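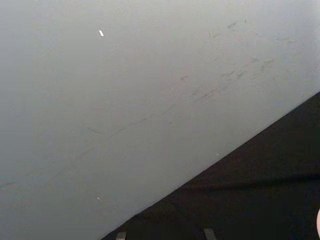 Eluned Mathias wrote in under the last page to say that she had given up on her white worktable, that she'd washed it with dish soap three times and the gray lines just sat there looking at her, and was it time to paint the thing? Please don't paint it yet, Eluned! Gray marks on a pale, smooth surface are one of my favorite jobs in the whole house, and a lot of them come off with stuff you already own.

First find out what you've got. Most gray streaks are one of two things. Either something rubbed off ONTO the surface (metal from a pan bottom, rubber from a chair foot, a bit of pencil), or something dug INTO it. Shut your eyes and drag a fingernail across the line, going against it. If your nail glides, you probably have a transfer mark, and those are the fun ones. If it clicks, you have a scratch. Plenty of surfaces have both lying side by side, so test in a few spots, especially where short dark dashes bunch up together.

Wipe the whole surface down before you do anything else. Warm water, a drop of dish soap, soft cloth, then a dry cloth. Grit left under your cloth will make new scratches while you're busy with the old ones (ask me how I know).

For transfer marks, go in this order and stop as soon as something works:

A clean white pencil eraser. I mean it! Rub lightly along the mark, brush off the crumbs. Short dashes and little smudges often lift with this alone. Pink erasers can leave pink behind, so stick with white.

Baking soda paste, two spoons of soda to one of water. Dab it on with a damp fingertip, small circles, very little pressure, rinse well. Try it somewhere hidden first and keep it off anything shiny.

A melamine sponge, damp, as the last resort. These are very fine abrasives, and on a matte finish they can leave a polished patch that catches the light forever after. Ten gentle strokes, wipe, look. Then decide if you want ten more.

Skip scouring powder, steel wool and anything with bleach. And test rubbing alcohol before you trust it, as it can soften some paints.

Now the real scratches. Hairlines on painted wood or metal can be touched up with matching paint on a toothpick, and the trick is to use far less than you think. Let it dry overnight before you judge the color. If the paint is thick enough you can go over it with 300 grit wet paper and finish with something much finer, but only do this if you're prepared to recoat the whole panel. Laminate is a different animal – sanding wrecks it, so for that I'd fill the deep ones with a color-matched repair paste and live with the rest.

Look from the side, too. Stand at the window end and get your eyes down low. Marks you can't find from above show up beautifully at a slant, and you'll often notice they all run the same way. That's a clue! Scuffs that line up usually mean something gets slid along the same path again and again. At my place it was a cast-iron trivet going from stove to table and back.

So fix the path as well as the marks. Stick felt dots under whatever travels. I bought a sheet of 60 last October and have used nearly all of them, on lamps, planters, the mixer, even the toaster. Check them now and then, because a felt dot full of grit is sandpaper. For heavy things that really must slide, keep a folded dish towel underneath and pull the towel.

Last thing, for Eluned – work near the edge first, where a mistake won't bother you, and do it in daylight. Write back and tell me how the eraser went!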